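Vilgot Moen
2019-08-03

Posting a short thread on the shelf results, as a few people asked how we got from the May numbers to these. Method first, then what broke.

The task is tidying. The robot stands at a shelf unit with a desk-level surface, gets told one object, and has to reach for it without disturbing the neighbors. Two arms, a multi-fingered hand on each. No fixed object positions.

The old policy was trained on demonstrations over bare tabletops. It did fine there and badly on shelves. The hand would come in low and flat and sweep whatever stood next to the target.

What we changed: every demonstration now gets split at the moment the hand starts to slow down. Before the split, the policy learns where to bring the wrist. After it, a second policy learns only the fingers and the last bit of approach. Uldis Lill suggested this in May and I argued against it for two weeks.

Both halves see the same head view. We tried adding wrist views to the second half and the gain was too small to justify the extra wiring.

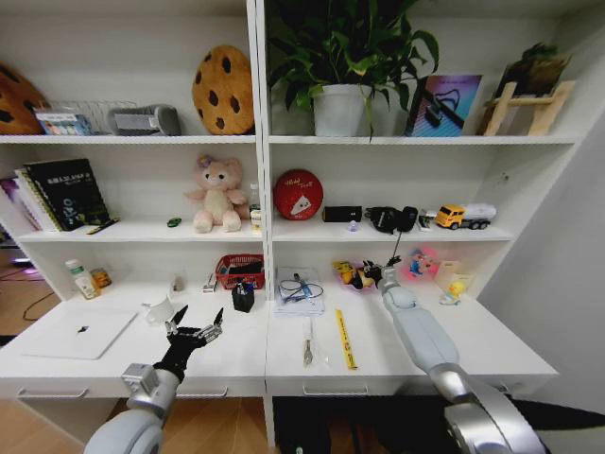
Left hand open over the desk surface, right hand reaching in near a small yellow and black toy figure.

We kept the shelves full on purpose. Plush toys, books, a ball, a potted plant, pens, a closed laptop. A cleared shelf gives you a nice success rate that doesn't carry over to anything.

Training set: 493 demonstrations, all collected by two operators. We threw out the ones where the operator bumped something and kept going. I would like to go back and see if those are useful as negative examples, but that isn't done.

Result: 68 percent of test reaches ended in a clean grasp with no neighbor moved. The single policy got 49 percent on the same layouts. Same objects, same start poses, same stopping rule.

"Neighbor moved" is strict. If any other object shifts enough to see when you compare the before and after views, the trial is a failure, even if the grasp was good.

Most of the remaining failures are thin things lying flat. Pens and rulers. The fingers close above them or push them toward the back panel. Soft objects are easy in comparison -- the hand can be well off center and still hold on.

The other failure is the handoff between the two policies. If the wrist arrives tilted, the finger policy has no way to ask for another try. We added a retry, limited to 3 attempts, but the numbers above are all without it.

I have not tested this on a different shelf unit. The Clanholm layouts are next, and those have deeper shelves, so I expect the wrist policy to need new data. The finger policy might not.

Write-up is in progress. I'll add a link to this thread when it's posted.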